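Okay, a bit of a long one tonight. I've been stewing on Psalm 13 since Sunday's sermon at Flurnbridge Baptist and I need to get it out of my head before bed.

Six verses. You can read it while the kettle boils. And it asks "how long" four times before it gets around to asking for anything at all.

"How long, O Lord? Wilt thou forget me for ever? How long wilt thou hide thy face from me?" I grew up in a church where you did NOT talk to God like that. You said thank you first, then sorry, then please, in a nice even voice, and if you were upset you had a quiet word with the pastor's wife.

So the first time I heard somebody pray this one out loud, properly, like they meant it, I think I held my breath. It was at the midweek group over in Cheetham, in a freezing hall with a bar heater going. Bloke just read it through and said amen and sat down.

What got me on Sunday was how the preacher handled "forget". In the Old Testament, when God remembers someone it's nearly always followed by him doing something. He remembers Noah and the waters go down. He remembers Rachel and she has a son. So when David says "will you forget me for ever", I don't reckon he thinks he's slipped God's mind. He's saying, I can't see you doing anything.

And that I understand completely! I've had a year of that. Won't go into it all here, some of you know, but there was a stretch from about Easter when I'd sit on the back step with a coffee before work and just have nothing to say. Opened the Bible, shut the Bible, went and caught the 128 bus.

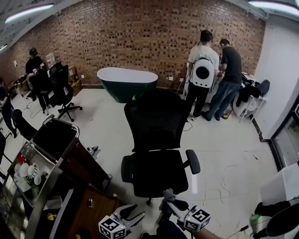
Anyway, the bit I'd never noticed is verse 3. "Consider and hear me, O Lord my God." MY God. He's just accused him of hiding, and he still uses the my. I'd read that psalm for 35 years and gone straight past it.

You don't complain to somebody you've given up on, do you? You complain about them, to other people. The psalm is addressed the whole way to the one it's upset with, right up until the last verse.

Then the turn in verse 5: "But I have trusted in thy mercy." I used to find this bit a little annoying, if you want the truth. It felt like the end of a telly episode where everything gets sorted before the ads. Four lines ago you were at death's door, mate, what happened?

And as far as I can tell nothing happened. The enemies are still there. There's no answer recorded. All he's got is what he had at the start, plus he's said it out loud.

A couple of commentaries suggest somebody, a priest maybe, spoke a word of assurance in the gap between verse 4 and verse 5, and it just wasn't written down. I can see why people like that idea. I'm not sold on it. I think sometimes you pray your way to the end of the complaint and find the trust was sitting underneath it.

Someone's going to bring up Philippians 4 and "be careful for nothing", so I'll save you the trouble. Paul says let your requests be made known unto God. He doesn't say tidy them up first. I don't see a fight between those two passages at all.

Also, the heading says "To the chief Musician". This was for singing! Together! Imagine having that one up on the screen on a Sunday morning, between the notices and the offering. We've got maybe 2000 songs in the church system and I could name 3 that are sad the whole way through a verse.

I did ask our music team about it and to their credit they didn't laugh. There's an old metrical setting that goes quite well to a slow tune, so we might try it in September. Could be a disaster. I'll report back.

If you're in the "how long" part at the moment, I haven't got a five-step thing for you. I'd just say pray verses 1 and 2 and stop there if that's as far as you can get. Verse 5 will keep. Some nights I only managed the first line.

Psalm 88 next, which doesn't even have a turn, it ends in the dark. Going to need a stronger cuppa for that one. Thursday, probably, if the kids are in bed at a decent hour.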